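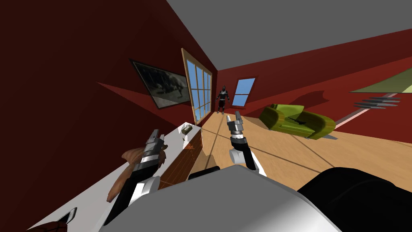

Left gripper over the bench, right one over the floor, nothing held in the right.

I've been promising a post on our house rules for ages, mostly because every time I mention them someone emails to ask whether they can have a copy. You can't, sorry, the document belongs to Pronside and half of it is about parking. But I can tell you which ones I'd keep if I had to start again somewhere else, and which ones I'd happily chuck in the bin.

Quick background for anyone new. I work out of the Skollville office, driving two-armed robots around simulated rooms and then writing up how they behaved. The driving is done through Drivex, our in-house control program, which has the charm of a tax form and a colour scheme to match. When I started we had 31 rules. They'd been copied more or less straight from the ones they use over at Dunleavy, where the robots are real and heavy and can properly hurt you. So there I was on my first morning, in a swivel chair, reading a paragraph about steel-capped boots.

My first reaction was that a simulated room doesn't need rules. You can't squash a finger in it! If you put an elbow through the wall you reset and put the kettle on. I held that opinion for a good few weeks and was pretty loud about it in the tearoom, and I'd like to walk it back in public now.

Treat the room as if it's solid

This was number one on the old list and it's still number one on mine. If you wouldn't do it with a real arm in a real kitchen, you don't do it in the sim. No shoving through the bench to save time, no flinging the arm around at full speed because the stuff on the counter can't break.

The trouble with bad habits is that they don't stay where you made them. I did a stint at Dunleavy last winter and caught myself swinging a real arm over a benchtop with no clearance at all, exactly the way I'd been doing it at my desk. Nothing got hit. I still went a bit cold, and the supervisor on the floor gave me a look I can picture perfectly well today.

There's the matter of the recordings as well. Whatever I drive gets saved, and other people use it later to work out what a sensible movement looks like. If I'm sloppy, the sloppiness goes into the pile with my initials on it.

Figures count as people

The red room has a humanoid figure standing down the far end, near the windows, all in black with a helmet on. It's easy to start thinking of it as furniture, along the lines of the green sofa. The rule says any figure shaped like a person gets treated as a person: you keep your distance, you don't sweep a gripper past head height near it, and if you've lost track of where it is you stop and look before you drive on.

I argued about this one more than any other. It's a helmet and some armour, who cares? But I've come right around on it. You want the slowing down to be automatic, and it only gets automatic if you do it every time, including the times when it feels daft. A mate of mine who trains forklift drivers (real ones, on real forklifts, in a real shed) told me they have the same fight over mannequins.

We did get one thing changed. The old wording was "maintain appropriate separation", which is the sort of phrase that sounds fine until two people have to agree on it. Now it says the arms have to come in toward the body before you drive anywhere near a figure. You can check that from the recording. Appropriate separation you can only have a meeting about.

Know where both hands are

Two arms, one brain, and the brain likes to watch the arm that's doing something. If the left gripper is hovering over an object on the counter, the right one is hanging out there over the floorboards and you've completely forgotten it exists. Then you turn the body and away it goes like a kid with a cricket bat.

Our rule is that the idle arm gets parked before the busy arm starts anything fiddly. Parked means tucked in or held still somewhere you've picked on purpose, and you say it out loud: "right parked". Yes, out loud, alone at your desk. I felt like a complete goose for the first month and now I do it when I'm carrying shopping in from the car.

If you run sessions with a second person watching, they answer back. That part came from Dunleavy too, and I reckon it's the best thing they ever gave us. It takes no time at all and it catches you on the days you're tired, which in my case is most days after 3 o'clock.

Look before you reach at a wall

Walls are where people come unstuck. You spend so long thinking about the thing in the gripper that you stop thinking about the stuff hanging up behind it. Our red room has framed pictures on the walls, and they're the sort of target you clip on the way to something else.

So before any reach toward a wall we do a pause. Fingers open, hand still, have a proper look at what's between them and what's beyond them. Nothing between the fingers except wall? Good, you know the gripper's empty. Where are the tips pointing? If the answer is "at the bottom of a picture frame", you'd want to know that before you push forward.

Shadows are worth a mention too. The light in that room comes in hard, with sharp diagonal edges, and a dark wedge across a red wall can do your head in when you're trying to judge distance. I used to read the edge of a shadow as the edge of something solid and steer around it. These days I shift the hand a little and see what moves with it. The rulebook says "verify depth cues prior to approach", bless it, and that's all it's trying to tell you.

Candles and other small stuff near the edge of your view get the same treatment. If something's half out of sight, bring it in properly before you move on that side.

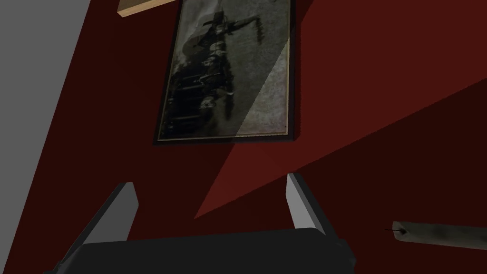 Write down the boring runs

I had 572 runs in my log when I sat down to write this, and the great majority of them are dull. Arm goes out, arm comes back. It's very tempting to write a decent note for the dramatic ones and put "ok" against everything else, and I did exactly that for most of my first year.

Then we had a question come in about a run of mine where the gripper had stopped well short of the bench. Had I stopped it, or had it stopped by itself? My note said "ok". Thanks, past me. We spent an afternoon on it and never did find out.

The rule now is one plain sentence per run, minimum: what I meant to do, and whether I was the one who ended it. No "seemed fine", no guessing at what the robot was "thinking". If I don't know why something happened I write that I don't know. It's a little humbling how often I have to.

The ones I'd bin

Boots, obviously. Also the one saying all operators must sign the paper register before powering up, when there's no paper register at Skollville and as far as I can tell there never has been. And the one banning hot drinks within two metres of the console, which I break daily and will continue to break, although I've moved the mug to the left side so it's away from the controller hand.

I'd also merge everything about speed. We've got a speed limit for open floor, another for near furniture, another for carrying, and they contradict each other if you happen to be carrying something past the sofa. One line would do it: go slow enough that you could stop before you touched anything you haven't looked at yet. Somebody above me is "considering the wording".

If your workplace has a rule along these lines that you started out hating and ended up keeping, pop it in the comments. I'm especially keen to hear from anyone who has to do the talking-out-loud thing in an open-plan office. Next post will be about chairs, as I've finally got a new one and I have opinions about the armrests.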